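Screen Chatter Boards > Reality TV > Murkum Kitchen, season 2

Thread: Are we really supposed to buy the finale "walkout"?

dialtone_deb
9 June 2020
So the Vorka people put out a teaser saying the finale has an unplanned walkout that "shocked the crew." Sure it did. Unplanned, but with three camera angles and music under it. Is anyone falling for this?

porchlight77
I am, a little. The season 1 blowup in February looked staged too and then the contestant never came back for the reunion. You don't give up a reunion check for a bit.

dialtone_deb
You do if they pay you a bigger one to stay home.

GravyTrainGus
A friend of a friend was in the audience for the taping. Says they sat there 14 hours and were told to gasp twice. Take that for what it's worth - I wasn't there.

porchlight77
"Friend of a friend" is doing a lot of work in that post, Gus. Also 14 hours? No studio keeps an audience that long.

GravyTrainGus
Fine, maybe it was the crew that was there that long. The gasping part I believe.

sofa_critic
The petition to get Gona back as host is at 3,000 names, by the way. Last week it was 900. I'd like to know who these people are, seeing as this board has maybe six regulars and half of us can't stand Gona.
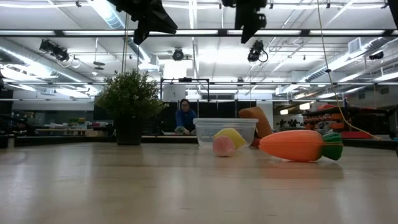

My mystery basket, carrot on the side

dialtone_deb
Better ingredients than episode 4.

porchlight77
Back to the petition, I signed it. I'm a real person. Gona was rude but at least you could tell what she thought of the food. The new one says "wow" and looks at the judges.

mildly_salted
She was rude on purpose. That was the job. Read any interview from season 1, it's the same four stories word for word.

GravyTrainGus
Is the finale still at Mac Mathúna Hall or did they move it back to the studio?

mildly_salted
Still the hall according to the listing. The teaser has the studio doors in it though, so either the listing is wrong or the walkout is from some other episode.

dialtone_deb
Thank you. That's what I've been saying. I'll watch it, but I'm not gasping.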